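# Two-Arm Table Build: Frequently Asked Questions

The following answers cover the two-arm table in the shared workshop at Griner. They are intended for members who wish to use the table, assist with the build, or construct something similar at home. Questions that are not answered below may be left in the project binder and will be addressed when this page is next revised.

## General

**What is the purpose of the build?**

The project aims to have two small robot arms clear a meal tray. Dishes and chopsticks go into a rack, food scraps go onto a separate tray, and paper and wrappers go into a clear container. The task was chosen because the materials are inexpensive and the objects differ a good deal in shape and weight.

**Who is responsible for the table?**

Folke Berge maintains the arms and approves all changes to the mounting rail. Members who have completed the bench introduction may book the table in two-hour periods. The booking sheet opens at 8 a.m. on the first working day of each month.

**May I use my own dishes?**

Members may supply their own dishes, provided that these are plastic and free of chips or cracks. Glass and ceramic items are not permitted within reach of the arms. Bowls should have a plain rim that the fingers can close on from both sides. Please mark personal items on the underside and take them home at the end of the session.
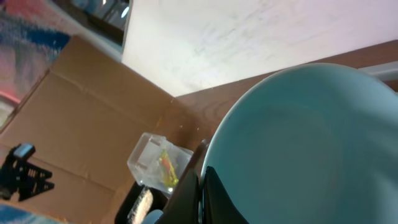 Finger pads wear with use and should be inspected before each booking. A pad that has become smooth or has begun to lift at one corner must be replaced before the arm is powered. Spare pads are kept in the drawer labeled Bouchard, together with the correct driver.

## Setting Up

**How should the table be arranged?**

The standard layout places the clear container and the black scrap tray on the left, the brown meal tray in the middle, and the gray rack on the right. Members are asked to keep to this order. Saved routines in Nodel, the workshop's control program, depend on it, and a rack moved by the width of a hand is enough to spoil a placement.

**Why is real rice used?**

Earlier trials used plastic beads, which rolled off the plate too easily and taught us little about scraping. Cooked rice was also tried and left a film on the finger pads. Dry rice is a reasonable compromise — it scatters, but it can be swept up with a hand brush. A measure of 45 grams is sufficient for one run.
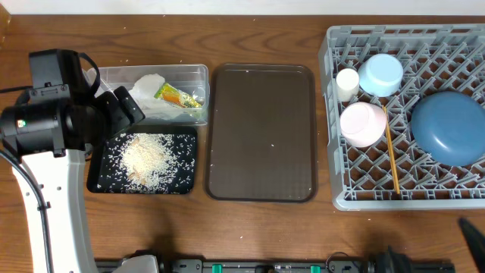
*The brown tray with only stray grains left on it, and the rack holding cups, a bowl, and one chopstick.*

**How are the arms attached?**

Both arms are fixed to a single rail along the near edge of the table. The clamps should be tightened by hand and then checked once more after the first run. Members must not drill additional holes in the tabletop. Those building at home are advised to choose a heavy table; a light one will sway when both arms move together, and the sway is difficult to correct in software.

**What should be on the meal tray at the start of a run?**

A full tray includes a plate with rice and a few scraps, a bowl, a cup on a saucer, a paper napkin, and a pair of chopsticks. The plate should be set toward the near left corner so that either arm can reach its rim.
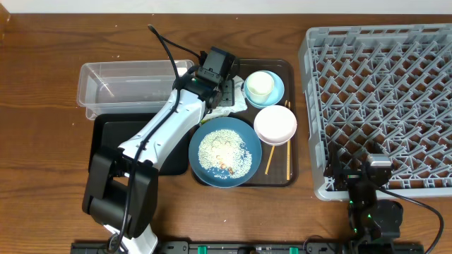 For a first session, a reduced tray is recommended. Begin with the bowl and one cup, confirm that both can be lifted and released without contact between the arms, and add the remaining items one at a time. The chopsticks should be added last. They lie close to the surface, and the fingers must approach at a shallow angle to pick them up.

## Operation and Safety

**What speed is permitted?**

New members are limited to 35 percent of full speed. The limit may be raised by Folke Berge after a supervised session. Under no circumstances may a hand be placed between the arms while the green lights are on, including when the arms appear to be at rest.

**How should cables be routed?**

Each cable must leave enough slack for the wrist to turn fully in both directions. Clip the cable along the outer side of the arm where possible. If a loop catches on a dish or on the rack during a test movement, stop the run and shorten the loop before continuing. 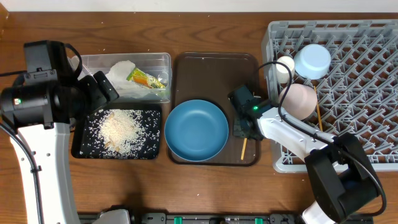

**What should I do if an arm stops in the middle of a run?**

Press the stop switch first, then support the arm with one hand before cutting the power, as the joints will drop when released. Record the step at which the run stopped in the project binder. Do not restart from the middle of a routine — return both arms to the home position and begin again.

## Costs and Materials

**What does it cost to take part?**

Use of the table is included in ordinary membership. A deposit of $600 applies only to members who wish to borrow the spare arm for work at home. The deposit is returned once the arm has been inspected. Replacement motors are ordered through Tristeck, and delivery times vary.

**Is the wiring plan available?**

A printed copy is kept in the project binder and may be photographed. The current revision is dated October; earlier copies show the power supply on the wrong side of the rail and should be discarded.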